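Last updated: June 15, 2023

Evaluation of the Clomance Two-Arm Simulation Kit
Project report, Robotics Lab Course, Ilville

1. Purpose

The Clomance kit is a software package sold by Hurkar for teaching two-arm handling. It contains a simulated robot, a table, a gridded floor and a set of plain test objects. Our task was to decide whether the kit can replace the older Sutherland package in the November lab course. We looked at setup, camera views and the behavior of the grippers when both arms work on one object.

2. Setup

The student license costs 325 dollars per seat. Installation took one lab session and needed 3 restarts, all during the driver check. The manual lists the install steps in the wrong order, and the license key must be entered before the scene files are loaded.
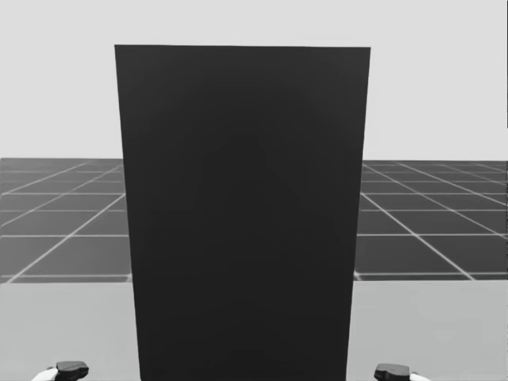

All trials were run with the default lighting and the default floor. Camera views are selected in a text file. Changing a view requires a reload of the full scene, and this took up more working time than any other step. Joint positions and finger forces are written to a log at every time step.

3. Method

We ran 700 trials with a fixed start pose and small random offsets in object position. A trial was counted as complete when both grippers held contact and the object reached the target height. Objects were limited to dark, unmarked boxes and slabs.

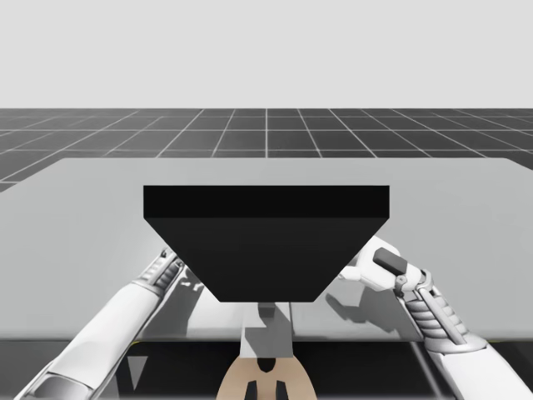 L. Group 4, Ilville

4. Results

Of the 700 trials, 388 were complete. Most failures came from one gripper making contact before the other and turning the object. Lowering the closing speed reduced this but made each trial longer. Contact on slanted faces was less stable than contact on upright ones.

5. Recommendation

The kit is usable for the course if the manual is corrected. We advise keeping one Sutherland seat for the force exercises until Hurkar updates the contact model.

This site uses cookies to remember your settings. Accept | Decline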